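Search posts
Enter keyword

Sports > College > Football > Threads

OK so I finally have time to talk about Saturday's scrimmage at Okell, and I have a lot of feelings, so this is going to be a thread. Mute me now if you hate offensive line talk!

First, Alfredo Magbanua. He was the third-string left guard in April. He took every single snap with the first group and I didn't see him get pushed back once. Kid looks like he's been doing it for years.

Reminder that he came here as a tight end (wearing 32, remember?) and caught one ball his whole freshman season. Then he ate everything in the dining hall and here we are.

Coach Ocampo was asked if the job is his and she just said "ask me after Trolden." Which is a yes. That's how Itzel Ocampo says yes. 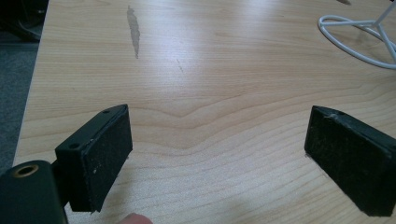

The thing I'm less sure about is the kicking. Floor Visser hit from 50 with room to spare and then missed two short ones off the same hash. I love her leg, I really do, but my blood pressure can't take a whole fall of that.

Somebody in my replies says the holds were bad. Maybe! I was up in the corner by the band and couldn't tell you.

Running back is a mess, in a good way. We lost 771 rushing yards when Desmet graduated and I figured we'd be throwing it every down -- but both sophomores ran hard, and the little one broke a long one up the sideline right in front of my section. I may have spilled a lemonade on a stranger. Sorry, sir.

Attendance was 1579 for a scrimmage. In that heat! The line for water went all the way past the ticket windows, please open the second stand before the home opener.

Prediction, and you can screenshot it: we beat Trolden by ten, Magbanua starts, and I lose my voice by halftime. More after Thursday's practice if they let us in.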